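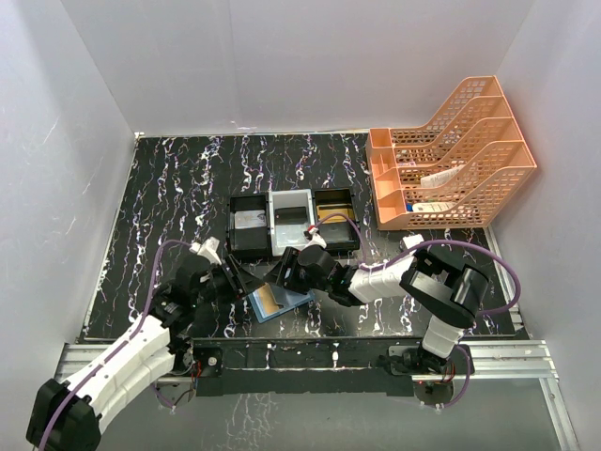 The sorting table, with the trays set side by side.

About us

Raltell sorts, checks and sends out cards for other organisations. Most of them are membership cards, gift cards and loyalty cards, and most of our customers are small: clubs, independent shops, a few museums and a swimming pool. They send us the blanks or the finished cards, we put them in order, and we post them out to the people whose names are on the list.

We started in April with one customer and a spare room above the Kuvotov print shop. The first order was for 800 cards in three colours, all delivered in the same box and thoroughly mixed up. It took far too long, and most of what we do now comes from working out why. We have since moved downstairs to a ground-floor unit in the Hassanpour building, where there is space for a proper table, shelving and a post area by the door.
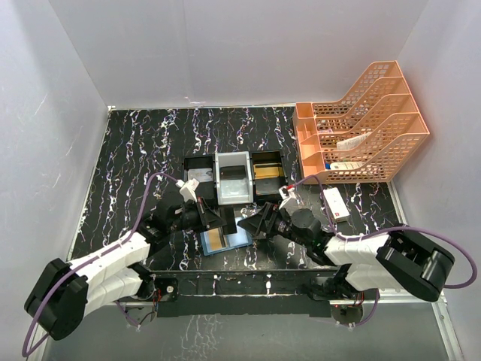 Alfie Bloxham
Founder and Operations Manager

I look after the day-to-day work and I am usually the person who answers the phone. Before Raltell I spent 17 years in print finishing, mainly on short runs, and I still prefer a short run to a long one.

How we sort

The method is simple and we keep to it. Open trays stand in a row towards the back of the table, and cards are sorted by colour before anything else happens to them. Silver has a tray and gold has a tray. The trays stay in the same order for the whole of a job, even if one of them is not needed until later on. Cards waiting to be placed stay in front of the row.

We use black trays and a white one. The white tray is the larger and goes in the middle. A light blue flat tray is used in front of the row.

Paperwork has its own place. The orange desk organiser in the back corner has slanted compartments with mesh sides, which take delivery notes and customer lists, and a row of small cubbies along the front for labels and pens. We tried keeping the lists in a drawer for a while, but they were never in the right drawer.

Checking and posting

Every job is checked against the customer's list twice, once after sorting and once before the envelopes are sealed. If the list and the cards do not agree, we stop and ring you. We do not guess at spellings and we do not send a card to an address that looks wrong.

Spare cards are banded by colour and returned with the final delivery note. If you would like us to hold them for replacements, we can do that too – please tell us when you place the order.

Order sizes

Our usual job is 700 cards or fewer. We can take up to 1000 in one order, although larger orders need a little more notice. There is no minimum. Some customers send a handful of new members' cards every month and that suits us well.

Working with Akine

Our envelopes and card carriers come from Akine, who cut them to the sizes we ask for. If you have your own printed carriers, send us one first so that we can check the fold and the fit.

Visiting

Customers are welcome to drop off cards in person or see a job being sorted. Please ring beforehand, as the front door is kept locked. The entrance is at the side of the building, past the bicycle racks.

Page last updated 17 Sep 2018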